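婴儿床上的织物：尺寸、系带与收纳

婴儿床的床品在家居类目里体量不大，问题却比成人床品集中。成人被套的长宽误差在两厘米以内，多数人用不出差别；同样的误差放到小床上，四角就会起拱，床单边缘从床垫下面滑出来。纺织工艺师Ya-wen Chiu在Serra工作室做了11年儿童床品打样，她的工作台上常年放着一把钢尺和一本缩率记录。她的看法是，小床织物的好坏，先看洗过三次以后的尺寸，再看花型。

缩率的来源主要有两处。一处是纱线在织造时受到的张力，下水后释放；另一处是后整理阶段的拉幅，布面被横向撑开定型，遇热水回缩。平纹棉布经向缩率一般高于纬向，裁片时若不留余量，成品洗后长度先不够。Serra的做法是布料先预洗，平铺晾干，放置一夜再裁。预洗会让布面略失光泽，也会占用场地，小批量尚可承受，批量上到2000件以后，多数工厂改用预缩机处理。

印花布还要多看一层。浅底大花型，例如白底上散布的薄荷绿叶片，配一条由橙色短线排成的纵向条带，对裁剪方向的要求比满地碎花高。叶片形状不规则，偏几度看不出来；条带是直的，布纹一斜，铺在床上就显出歪来。检验时把条带与床栏竖条对齐，目测即可判断。白色床栏的竖条间距固定，本身就是一把现成的尺。

系带与挂环属于另一类问题。毯子、抱枕套、收纳袋的边角常缝一个小环，用来悬挂或穿绳。材料有棉织带、罗纹带和掺金属丝的扁带几种。掺金属丝的扁带外观较亮，缺点是挺度高，容易自行扭转，不容易平贴在布面上。

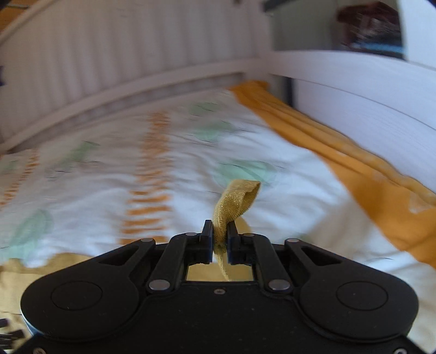
挂环的受力点在根部，缝制时应把两端夹入缝份，来回车三道。只在表面压一道明线的，拉扯数次后针孔会扩大。检查方法是捏住环顶，垂直于布面向上提，看根部是否露出线迹。另需量环的周长和内径。Serra内部的规定是，供三岁以下儿童使用的产品，环拉直后不超过18厘米，成人夜间不在场时，床内不放任何带绳、带环的附件。这是该工作室自己的标准，各地法规另有要求，购买时应以产品标签为准。

金属丝扁带的另一个缺点在洗涤。金属丝一般为聚酯薄膜镀层，高温烘干后镀层发脆，脱落成细屑，附着在棉布上不易清除。带有这类扁带的织物宜装入细网洗衣袋，水温30度以下，反面朝外，悬挂阴干。熨烫时垫一层白棉布，避开环的位置。

颜色搭配方面，Mahtab Mousavi的意见偏保守。她为Plirero撰写家居专栏，也替小户型住户做储物规划。她主张小床上的主色不超过三种，其中一种应为底色。白底配薄荷绿，再以芥末黄作为毯子的颜色，明度有差别，夜灯下仍能分清毯子的边缘在哪里。橙黄色系的染料耐洗色牢度差异较大，头两次应单独洗涤，与白底印花分开。判断是否仍在掉色，可用湿白布在毯子背面按压一分钟。

整理小床被褥，Mousavi的步骤比较固定。先把小件取出，包括口水巾、玩具和毯子，抖开检查有无线头和硬物；再拉平床单，从靠墙的一侧开始，压入床垫下方；最后处理被套。被套起皱成团，多半是内芯在四角没有固定。可在被套内侧四角各缝一段棉织带，与被芯的角环系住，打活结，结留在里面。Gireck出品的一款被芯四角已带环，省去缝制，但环偏细，手指不灵活的人操作起来较慢。

叠毯子也有讲究。厚毯沿长边对折两次后卷起，折痕少；薄毯可直接三折。收在敞口筐里的，卷口朝下。收在抽屉里的，竖放，取一条时不会带动其余。Stirkness的分格抽屉深11厘米，适合薄毯，厚毯放进去会顶住上沿，推拉时磨损毯边。

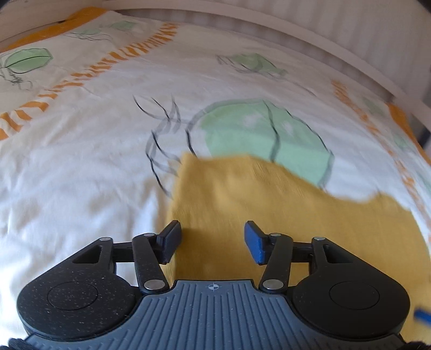
小床的被套多久洗一次合适？

接触皮肤的床单和被套每周一次，毯子两周一次，沾到奶渍或汗渍的当天换下。换季收纳前再洗一遍，彻底晾干后放置一夜，摸缝份处没有潮感再装袋。

收纳袋以棉布或无纺布为宜。真空压缩袋节省空间，但蓬松类内芯压缩数月后回弹变差，纤维在折叠处结块，拍打也难以恢复。Chiu的建议是只压缩单层织物，内芯另行平放，上面不压重物。樟脑类制品不与婴儿织物同放，防潮可用独立包装的硅胶干燥剂，置于袋外的箱底，并确保儿童接触不到。

最后是留样。Serra每款布料裁下一块方形布样，边长写在布角，随同批成品一起洗。每洗一次量一次，记下经纬两个方向的数值。家庭用户不必这样做，在新床单上量好长度，写在标签背面，第三次洗后复量一遍即可。缩得超过百分之三的，下次同一品牌买大一号。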